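Student Robotics Project — Arm Station Safety Checklist
Cadport Technical Club, Station 2
Date of inspection: February 3, 2025
Inspector: Ailsa Cruickshank
Student lead: Raghavendra Pai

1. Emergency stop within reach of the operator — Pass
2. Arm base clamped to table — Pass
Comment: One clamp was tightened during the inspection. Recheck before the next session.
3. Gripper fingers open fully on command — Pass
4. Finger pads free of cracks and loose edges — Pass
5. Speed limit set to the student level — Fail
Comment: The limit had been left at the setting used by the senior group. Corrected by R. Pai and tested again. Students must confirm this setting at startup and initial the log.

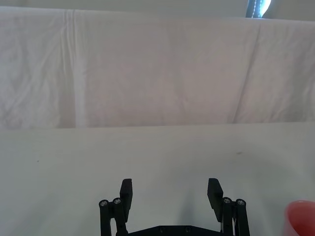 6. Power cords routed away from walkways — Pass
7. Safety glasses available for all students at the station — Fail
Comment: Three pairs found, five required. The station may run with no more than three students until the missing pairs are replaced.
8. Backdrop cloth secured and clear of the arm's reach — Pass
9. Drinks kept out of the work area — Pass
Comment: Cups used as test objects must remain empty at all times.
10. Startup log complete — Pass, with comment
Comment: Two entries lack initials. Brunello Melis will review the log procedure with the students.

Station approved for supervised use, subject to the limit in item 7. Send corrections to Cinzia Caruso. Next full inspection: July.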